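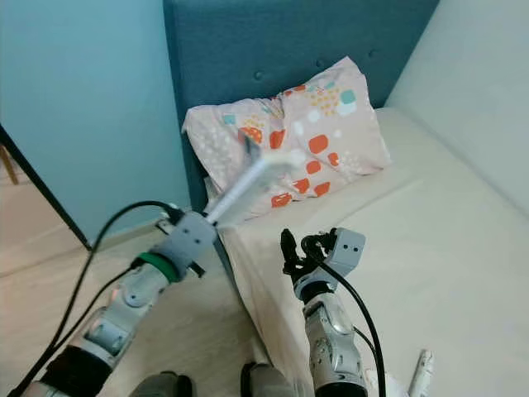

Page 7

GRERKDALE GUEST HOUSE – WINTER ROOM SAFETY CHECKLIST, WITH MY COMMENTS
Checked by Kenna Nisbet, January 7, 2020

Okay, second floor done, and I'm mostly happy! Same form as November, so I've only written something where I had something to say.

Smoke alarm, bedroom: PASS
Loud as ever. I'd warned the couple across the hall and they still came out in their slippers (sorry, folks).

Smoke alarm, hallway: FAIL
Chirped once and then sulked. I put a new battery in and it's still sulking, so the whole unit needs replacing. The Brivari ones have been fine on the first floor and I'd get another of those.

Carbon monoxide alarm: PASS
Good until next year. I wrote the date on the side in marker – please don't wipe it off when you dust.

Window opens fully from inside: PASS, JUST
Sticks at the bottom and then flies up all at once. I rubbed a candle along the track and it's a lot better, but if you've got small kids in here I'd want the limiter looked at too.

Outlets and cords: NEEDS ATTENTION
The outlet by the closet is loose in the wall. I've taped over it and left a note for Solheim to come look. Also, somebody has run an extension cord under the rug again. I pulled it out and it's in my office, and it's staying there.

Space heater: REMOVED
We've talked about this! If a room is cold, call me and I'll bleed the radiator. The old Gromia heater has a cracked plug and I've cut the cord off so it can't wander back upstairs.

Bed frame and slats: PASS
Tightened two bolts on the headboard side. No creaks now, or none that I could get out of it by flopping down on it like a teenager.

Stairs and handrail: PASS
Solid. The stair light is on a 4 minute timer, which is plenty unless you're hauling suitcases, so I'd like to bump it up a bit.

Fire extinguisher, landing: PASS
Needle in the green, pin in place, tag signed.

Escape map on door: FAIL
Still shows the back stairs we closed off. New one is at the print shop and I'll tape it up myself when it comes.

To buy: hallway alarm, outlet cover, rug grip. I've asked for $400 for the lot, electrician included. Receipts go in the blue folder, please, and I'll recheck the two fails as soon as the parts are in.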